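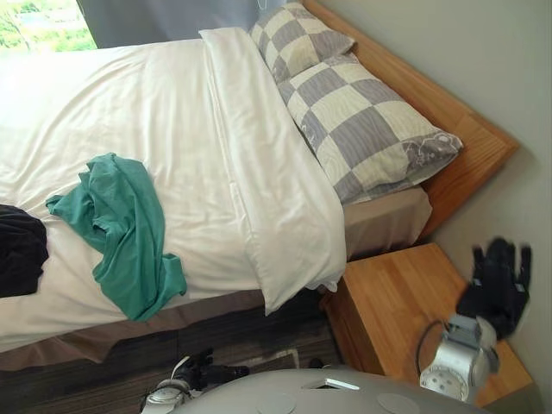
The spare room bed, duvet turned down at the headboard end, two garments still to be put away.

Most of the questions I get about the spare room concern the bedding, so these are my notes on how it is put together and why the layers go in the order they do.

The bed is a single with a wooden headboard. I bought it second-hand from Oğuzhan Ekinci when he moved to a smaller flat, along with the nightstand. The headboard was loose on arrival. Two bolts had been replaced with shorter ones that barely caught the thread, and once I had fitted the right length the movement stopped. I check them in March when the mattress gets turned.

The bed skirt goes on first and stays on. Its only job is to hide what is stored underneath, in my case a Kuldale box of winter curtains and a suitcase. Brown was a good choice for this. It does not show dust at floor level the way the previous cream one did.

Next is the fitted sheet, in taupe. Buy these by mattress depth. Mine went through the wash at 40 for a year before the elastic started to slip at one corner, and a tuck with a few stitches dealt with that. The label permits a hotter wash. I tried one and the corners were noticeably tighter to pull on afterwards, so I went back to 40.

The pillowcases are checked, pale cream and lavender grey, with thin stripes on the grey squares. I wash them inside out and iron them on the reverse while slightly damp. They were sold as a pair under the Sezer name and I have not found a matching duvet cover, so the duvet stays white.

About that duvet. A white cover creases, and I have stopped ironing the cover beyond the top 44 cm. That is the part that gets folded back, so it is the part people see. The rest flattens a little under its own weight overnight. The fold itself needs care: pull the cover straight down both long sides first, then turn the top edge over once. If the filling has drifted to the foot, the fold comes out thin and will not lie properly. Shake from the top corners before folding.

Clothes are the remaining problem. A bed that is not slept in becomes a shelf, and the teal shirt and the black thing next to it are typical. I have a Drilitden rail with a stated capacity of 70 hangers, which is optimistic - coats take twice the space of shirts. The shirt goes on that. Anything dark and heavy gets folded for the drawer.

Still to do: new felt pads for the nightstand feet, and a second fitted sheet in the same taupe if I can find the depth.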